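# Übergabe von Arm zu Arm: was der Filz gebracht hat

Im Januar hatte ich geschrieben, dass unsere Übergaben mit flachen Gegenständen schlecht laufen. Inzwischen haben Yolanda Cuervo und ich die Reihe mit den Smartphones durch, und ich kann ein paar Zahlen nachliefern.

Zur Erinnerung: Die Aufgabe besteht darin, ein Telefon vom Tisch aufzunehmen, es mit dem zweiten Arm zu übernehmen und wieder abzulegen. Gelernt wird aus Vorführungen, die wir per Fernsteuerung aufnehmen. Für diese Runde haben wir 200 Vorführungen verwendet, alle an demselben Aufbau. Das Modell bekommt die Bilder der Handgelenkkameras und der festen Kamera sowie die Gelenkwinkel beider Arme. Kraftsensoren haben wir keine.

Die alten Finger waren glatt. Beim Zugreifen rutschte das Glas nach unten weg, und das Modell hat darauf mit immer festerem Schließen reagiert, weil es das in den Vorführungen so gesehen hatte. Sylvie MacPherson hat dann vorgeschlagen, die Finger mit schwarzem Filz zu beziehen und alle Vorführungen neu aufzunehmen. Das hat uns einen halben Monat gekostet. 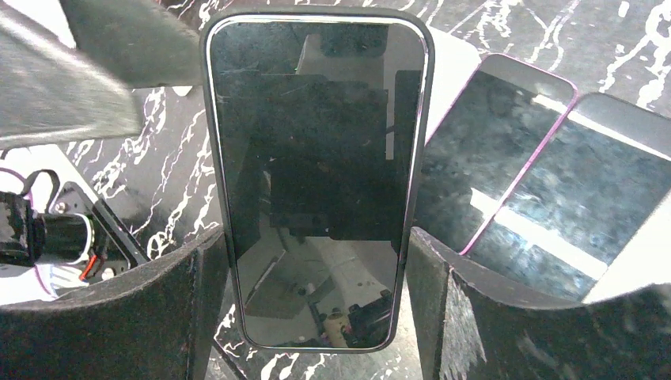
Gemessen haben wir mit 113 Versuchen, verteilt auf verschiedene Startlagen. Als gelungen zählt ein Versuch nur, wenn das Telefon übernommen und abgelegt wurde, ohne dass jemand eingreift. Bei den glatten Fingern war das Rutschen der häufigste Fehler. Mit Filz ist er in der ganzen Reihe nur noch zweimal vorgekommen. Geblieben sind andere Probleme, vor allem beim Loslassen: In sechs Fällen hat der gebende Arm geöffnet, bevor der nehmende richtig zu war.

Dieser Fehler ist schwieriger. Mensch und Modell sehen dabei nicht dasselbe. Wer fernsteuert, schaut auf beide Arme gleichzeitig und spürt am Bediengriff ein wenig, ob etwas sitzt. Das Modell muss es aus den Bildern schließen, und auf einer dunklen Glasfläche ist wenig zu holen. In den Handgelenkbildern spiegelt sich oft die Mechanik im Display. Yolanda vermutet, dass das Modell die Spiegelung zum Teil für den anderen Greifer hält. Belegen können wir das noch nicht.

Probiert haben wir deshalb eine kleine Änderung beim Training. Den Zeitraum, in dem beide Greifer am Telefon sind, gewichten wir stärker als den Rest der Bewegung. Die Anfahrt lernt das Modell ohnehin schnell, sie macht aber den größten Teil jeder Aufnahme aus.

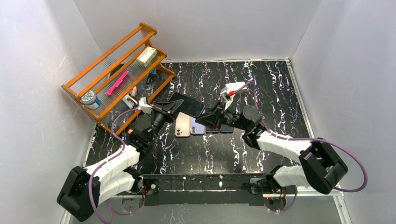

Die Gewichtung hat geholfen, allerdings weniger als der Filz. Das Modell wartet jetzt länger, bevor es den ersten Greifer öffnet, manchmal unnötig lange. Am zuverlässigsten ist es, wenn die Greifer das Telefon an gegenüberliegenden Kanten fassen, links der eine, rechts der andere. Fassen beide an derselben Seite, kommen sie sich in die Quere. Die übrigen Telefone liegen in einer Reihe mit der Rückseite nach oben direkt unter der Übergabestelle, und auch das ist nicht ideal: Fällt eines herunter, trifft es die anderen. Für die nächste Runde möchte ich den Platz unter den Greifern frei lassen und die Reihe weiter nach hinten legen.

Offen ist, wie gut sich das Ergebnis überträgt. Wir haben nur mit Telefonen gemessen, und der Filz nutzt sich ab. An einem Finger franst er schon aus. Wie viele Griffe ein Bezug aushält, haben wir nicht mitgeschrieben, das holen wir nach.

Als Nächstes nehmen wir Vorführungen auf, in denen die Übergabe absichtlich misslingt und dann korrigiert wird. Sylvie schreibt gerade das Protokoll dafür. Die Auswertung nach Startlagen reiche ich nach, sobald die Tabelle aufgeräumt ist.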